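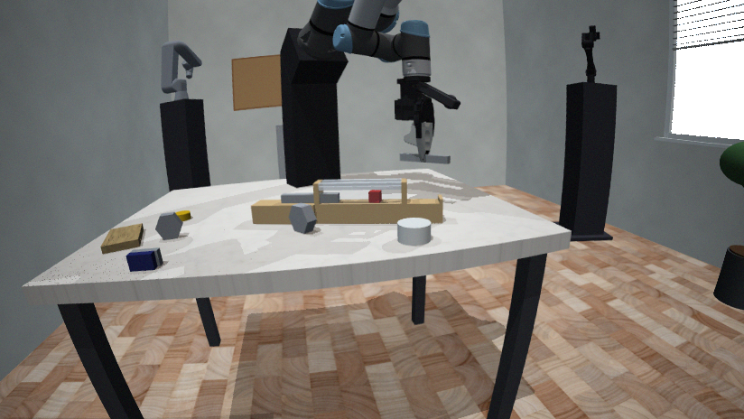
## Simulated success rates need a second number

Research groups that train manipulation policies in simulation should stop reporting a single success rate. The practice is convenient, and it has shaped how our field compares methods, but it hides the information a reader most needs. I write as a member of the evaluation group at Tekudholm, where we have followed the same practice for years and have lately begun to regret it.

Our own case is instructive. In the Noratlow study, a simulated arm with a two-finger gripper worked at a table set with blocks, hexagonal prisms and a rack of clear rods. We ran 843 trials and published one percentage. Reviewers accepted it without comment. When Seon-mi Baek later went back through the logs, she found that the trials had been drawn from only 20 starting layouts, and that two of those layouts accounted for almost half of the failures. The percentage was correct. It also told the reader very little about what the policy would do with a layout it had not met.

The remedy we propose is modest. Alongside the mean, every paper should give the spread of results across starting layouts, and should state plainly how many distinct layouts were used. Trials that begin from the same layout are not independent evidence, and a large trial count should not be allowed to suggest that they are.

Rafail Chatzigeorgiou has raised a fair objection. A simulator can produce new layouts at almost no cost, he argues, so the proper course is to randomize everything and let the average settle. We agree that more variation is welcome. Yet the choice of what to vary is still made by a person. A script that shifts objects by a few centimeters will produce thousands of layouts that are, for the purposes of grasping, the same one. The range of variation belongs in the main text, and at present it is usually found in an appendix – if it is found at all.

A second objection concerns realism. Some colleagues hold that better rendering will close the gap between simulated and physical results, and that reporting rules are a distraction from that work. Rendering matters, particularly for transparent objects, which remain hard for many depth sensors. It does nothing, however, to correct a test set that was too narrow to begin with.

Reporting the spread will make some results look weaker, ours included. Theano Karagiannis is preparing a revised table for the Noratlow study, with failures listed by layout, and we intend to release it in September together with the layout files. We ask that other groups do the same for at least one published result.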